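Chapter 6
Countable and Uncountable Nouns: Much, Many and a Few Old Enemies

I once asked a shopkeeper in Plostova for "an advice." She gave me three, all of them good, and neither of us noticed the mistake. I was there to learn her language and she was practicing mine, so we were both pretty happy with how it went! But "an advice" bugged me all the way home, and it's the reason this chapter is as long as it is.

Some English nouns can be counted and some can't. You can have one chair, two chairs, 22 chairs. You can't have one furniture or two furnitures. The annoying part (and I still find it annoying) is that the things themselves don't help you much. A chair is furniture. So why can you count one and not the other?
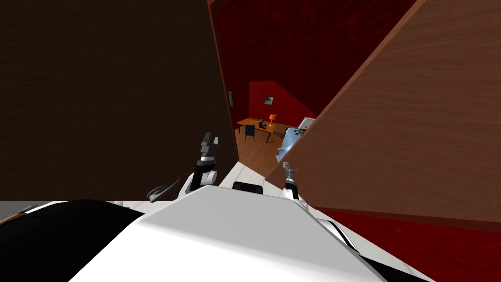 My best answer is that English treats some words as a kind of stuff, like water or sand. Furniture, luggage, advice, homework, news and information all live in that group. If your first language counts them happily, you'll have to learn them one at a time, and I'd start with those six. Write them inside the cover of your notebook.

When you really need a number, put a small helper in front: a piece of furniture, two pieces of advice, a bit of news. With countable nouns we ask "how many," and with uncountable nouns we ask "how much."

How many rooms are there?
How much furniture is in the room?
There aren't many windows.
There isn't much space.

Now for the troublemakers. Quite a few words belong to both groups and change their meaning when they move. "Room" is my favorite. A room has walls and a door, but room with no "a" in front just means space. "Is there a room?" is a question for a hotel. "Is there room?" is what you ask when the car looks full.
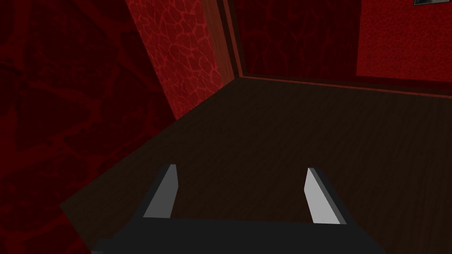 Fig. 6.2 A room with a wooden floor and red walls.

"Paper," "glass" and "hair" play the same trick, and we'll get to them in Section 6.3. Before you read on, grab a pencil and try the warm-up. Fill each gap with much or many.

1. We don't have ____ time before dinner.
2. Did you bring ____ suitcases?
3. She never gives ____ advice.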